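Hundside
22 Aug 2026

Thread on folding cloths for storage baskets. I have 174 of them to put away for the Kulau linen shelf, and the method matters more than I expected.

1/ Baskets: plastic, latticed sides. The lattice lets air through and lets you check the contents from the side. It also catches loose threads, so trim hems before anything goes in.

2/ Fold size. Measure the inside of the basket at the base. Most baskets taper, and the rim measurement will mislead you by over an inch. Fold to the base figure and the stack goes down without buckling.

3/ Fold sequence for a plain cloth: long edges to the center, then in half, then in half again. That gives 4 layers on the short side. Press each crease with a flat hand before starting the next one.

4/ Color. I put one bright cloth at the top of each stack as a marker. Orange reads well against turquoise from across a room. Purple does not, at least under my lights.
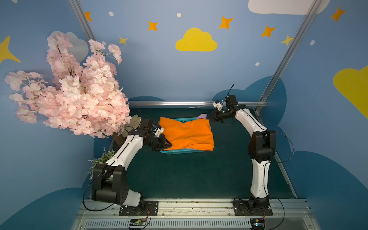 Orange over lavender on the turquoise basket. Top edge still crumpled.

5/ A crumpled edge like that one is a tension fault. Hold two opposite corners, pull along the diagonal, release, then repeat with the other pair. Smoothing from the middle only moves the slack to the border.

6/ Where a second color shows along one side, the upper cloth is narrower than the lower or sitting off square. Check size first. Trullau cloths and Rampersad cloths are sold under the same nominal size and do not match after washing. I keep them in separate baskets now.

7/ Stack limit: 30 thin cloths or 15 thick ones. Past that the bottom layers take a hard crease and need ironing again.

8/ Gloves, artificial flowers and other shelf items stay off the linen. Wire stems snag a loose weave very easily.

9/ Remaining tonight: 4 baskets, plus relabeling the two I filled in March with the wrong size code. Will post the label layout when it's done.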